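Plestero Boards > Television > Comedy
Grundimthorpe, final series (spoilers to ep 2)

damp_usher
So the last lot of Grundimthorpe has started and I laughed twice in 40 minutes. Once was at the theme tune.

Kenza Badawi
Twice is generous. Filali used to be the best thing in it and now he walks in, says "drains", and walks out.

jurkonitz_fan
Disagree, the drains speech is the whole point! He's been building to it since the parish raffle. Did you two watch it or just have it on while you looked at your phones?

damp_usher
Both, like a normal person.

Hae-won Wang
I'm with Kenza on Filali but ep 2 was a proper return to form. The wake with 14 quiches. My mum had to leave the room.

Kenza Badawi
Leaving the room isn't always praise. 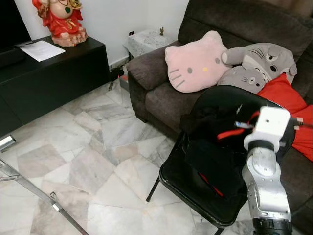 Hae-won Wang
Ep 3 is meant to run 60 minutes, and no sitcom on earth needs 60 minutes. I'll still be there, on the brown sofa with Hello Kitty and the Totoro-looking cushion, both of whom have sat through worse. If they marry off the vicar I'm done – and I said that last series as well.

jurkonitz_fan
They're marrying off the vicar.

damp_usher
Spoiler tags, please. Some of us are still pretending to care.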